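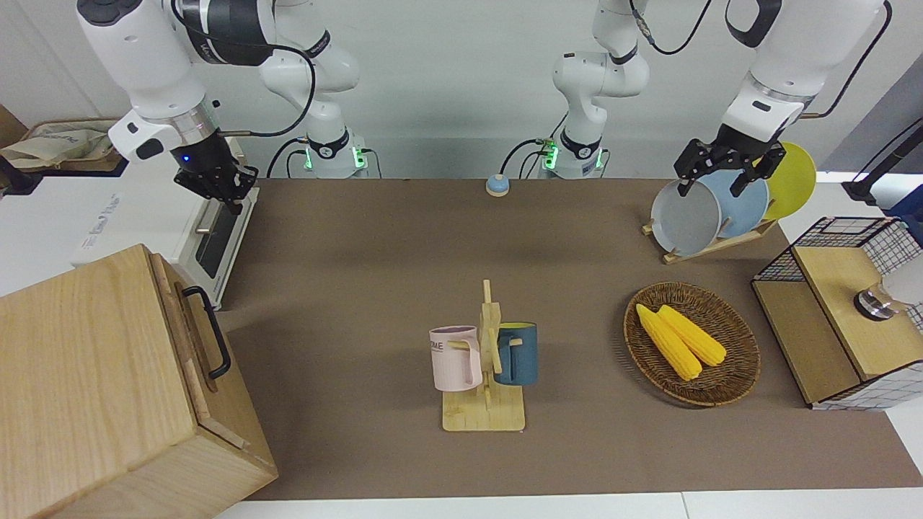
March
by admin

Can't sleep so I'm writing this down while I still have it all straight in my head. We put in an offer on the Pongsiri Lane house! I keep picking up my phone to see if the agent has texted, which is silly at this hour, and then putting it face down on the couch and picking it up again.

I should back up because I haven't written in a while and the last entry was me swearing off the whole thing after the Grirnell townhouse fell through. (Still sore about that. The seller took it off the market to give it to a cousin, or so we were told, and then there it was again with new photos and a higher price.) So I took a break from looking. It was a very nice break. I cleaned out a closet. Then the agent sent over a listing with no message, only a link, and I was back in it before lunch.

The listing said 988 square feet. I read that and closed it. We're in a rental that feels tight already and the whole idea was to go bigger, that's been the idea from the beginning, and I had "four bedrooms" on my wish list like somebody who was going to be paid in gold bars. But I opened it again that night because of the porch. It runs the full width of the front and it's deep enough for real chairs. Most of the ones we've seen are the kind where you can stand and find your keys and that's it.

We drove over this afternoon. Pongsiri Lane is one of those streets you don't find by accident, it bends off behind the elementary school and just stops at a creek. There were kids on bikes in the road and they moved over for us very slowly. I liked that. My husband was doing his thing where he doesn't say anything until he's seen the furnace.

So, the house. Two bedrooms, one bath, built in the fifties I think, and somebody has taken good care of it without ever making it fancy. Original oak floors in the front room and hall with a gray patch by the back door where a mat must have sat for years. Plaster walls. The doors all have glass knobs and one of them comes off in your hand, so of course I was the one who found that out, and I stood there holding it when the listing agent came around the corner. She said it does that.

The kitchen is small. I want to be fair about this because I know I'm going to fall in love and lie to myself. It is one counter on one side and a window, and the fridge sticks out past the door frame so you sort of turn sideways. The cabinets are painted and have been painted a lot of times, and the drawers stick. There's no dishwasher and no obvious place to put one. But the window is over the sink and looks straight out at a pear tree, and I stood there running the water for way too long pretending to test the pressure. (Pressure is fine. A bit of a knock in the pipe when you shut it off.)

Bathroom is pink. Pink tub, pink tile halfway up, black trim. My husband said "huh." I think I could love it, he thinks it's the first thing to go, and we had a pretty good fight about it in the car considering we don't own it.

Basement is dry, or it was dry today anyway, and it hasn't rained much. There's a white chalky line low on the north wall that I don't care for. We asked and were told the gutters used to dump right there and they've been fixed since. Maybe! That's what the inspection is for. The furnace passed the husband test. He came up the stairs nodding and I knew right then we were going to be up late.

What scared me into moving fast was the other couple. They were coming up the walk as we were leaving and she had a tape measure out already. A tape measure! I've never brought one. I smiled at her like a lunatic and then I called our agent from the end of the street.

The money part, for the record, so future me can see I did think it through. Datel had already pre-approved us back when we were after the townhouse, but the letter had run out, so I spent an hour on hold this afternoon to get a fresh one. They wanted pay stubs again. They wanted the same bank statements I had sent them in the winter, plus a note explaining a deposit of 200 dollars, which was my birthday money. I wrote a formal letter explaining my birthday. They emailed the new one a little after four and we signed the offer on the kitchen table with the agent on speaker, between the salad and the chicken.

We came in at asking. I wanted to go over and he wanted to go under, so I guess asking was where we were always headed. We kept the inspection in, which the agent was a little quiet about. I know people are skipping them. I can't do it, not with that chalky line. We did say they could have extra time to move out if they need it, and I wrote a letter about the porch and then she told me not to send letters anymore, there are rules about it, so it's in my drafts and it's going to stay there.

Now the second-guessing. There's a new development going in across the creek, Drirano is the builder, and you can see the stakes and the little flags from the back bedroom. The sign shows big houses, two-story, three-car garages, everything I had on my list a year ago. I looked at that sign and felt nothing at all, so that's interesting. But it does mean trucks and dust all summer, maybe longer, and I can't tell if it helps our value or ruins the view of the trees. My husband says both.

And where do the coats go? I've been lying here trying to remember a coat closet and I can't place one. There has to be one. There's the hall thing with the shelves but that was linens, it had towels in it. If there's no coat closet we'll do hooks. My mother will have opinions about hooks.

Also the piano. I haven't brought up the piano because if I bring it up he'll say sell it. I think it fits on the wall across from the front window if the couch goes under the window, and then the TV goes, well, I don't know where the TV goes.

The sellers have until noon to answer. I have a dentist appointment at eleven, so I'll probably get the call with my mouth full of cotton. I told the agent to text AND call AND then call my husband. She said she was planning on it.

Going to try bed again. Need to look up what a dishwasher on wheels costs, and find out whose side of the fence the pear tree is on.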